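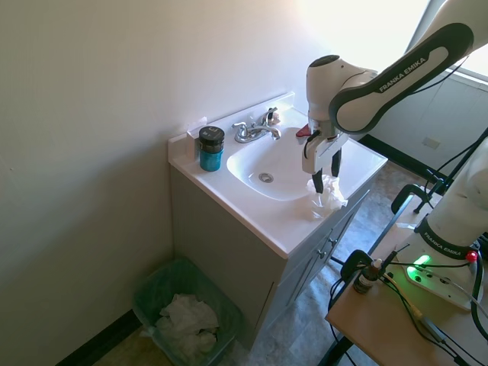

How to Clear a Slow Bathroom Sink Drain

A sink that takes more than a minute to empty usually has hair and soap caught on the pop-up stopper or just under it. You can clear most of these clogs by hand in under an hour. The steps below are for a common vanity sink with a lift rod behind the faucet. If your stopper has no rod, skip to Step 3.

What you need

Bucket
Rubber gloves
Flashlight
Slip-joint pliers
Plastic drain strip (the Stevby one is fine, and so is any other with barbs)
Old toothbrush
Dish soap
Rags or paper towels

Do not start with liquid drain opener. If it fails you will have a trap full of it when you take the pipes apart.

Step 1. Empty the cabinet

Take everything out from under the sink and set the bucket below the trap. Look at the pipes with the flashlight before you touch them. If the metal is green and crusted at the joints, plan on replacing those parts.

Step 2. Free the stopper

Behind the tailpiece you will find a thin rod going into the pipe, held by a round nut. Pinch the spring clip on the other end and slide the rod out of the flat strap. Note which hole it was in. Unscrew the nut by hand and pull the rod back. A little water will come out.

Step 3. Lift out the stopper

Some stoppers pull straight up. Others need a quarter turn to the left first, and screw-in types take several turns. Wipe off the hair with a rag and scrub the rest with the toothbrush and dish soap. Put the hair in the trash.

Step 4. Run the drain strip

Push the strip down as far as it will go, twist it, and pull up slowly. Repeat until it comes up clean twice in a row. Run hot tap water for a minute, with the pivot hole plugged by the rod and nut.

Step 5. Clean the trap if it is still slow

Loosen the two slip nuts on the trap — by hand if they are plastic, with pliers if they are metal. Lower the trap and tip it into the bucket. Rinse it in a different sink. Check the washers, and replace any that are flat or cracked. They are sold by pipe size, so take the old one to the store.

Step 6. Put it back together

Set the stopper in with its loop facing the back, slide the rod through the loop, and tighten the nut finger tight. Clip the strap on at the same hole. Fill the basin, let it go all at once, and feel each joint with a dry paper towel. Snug up any nut that leaves a wet spot.

If the tub or toilet is slow too, the clog is farther down the line and you will need a drain snake or a plumber.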